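**Gellow Small Business Forum, minutes, 19th January**

Chair: Doina Omerović. Apologies from the Ustier office.

**1. Business registration**

Great news to start! The one-stop desk in Ustier is open, and a new company can now file its name, tax number and payroll forms in a single visit. Members had 173 filings through the desk by the close of the year. Doina thanked everyone who sat through the trial runs in August.

**2. Permit fees**

The flat fee drops from 100 to 40 for firms with fewer than 40 employees. Lots of happy faces at this one. McPhee asked if renewals count too. They do, and the clerk will put that in writing.
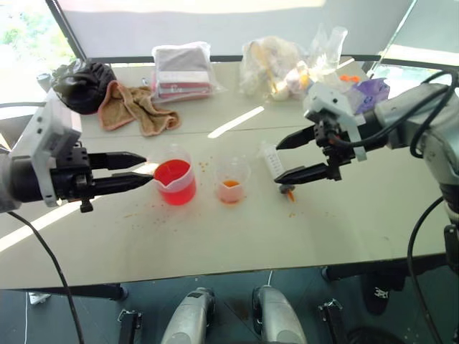
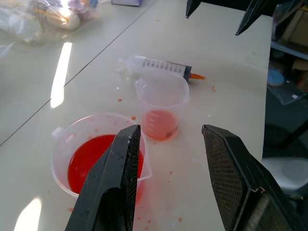
*Measuring on the tabletop*

**3. Online filing**

Troltisix showed the new form, and it's a big step up: it saves as you go and lets two partners sign separately (hooray). Still missing is a way to correct an address after sending. Troltisix to report back.

**4. Foreign investors**

Long and lively discussion. Members want the welcome guide in more languages and a named contact for import questions. McPhee offered to draft the section on leases. Agreed.

**5. Any other business**

Power hookups for new workshops are still slow. Doina to write to the utility and copy members in.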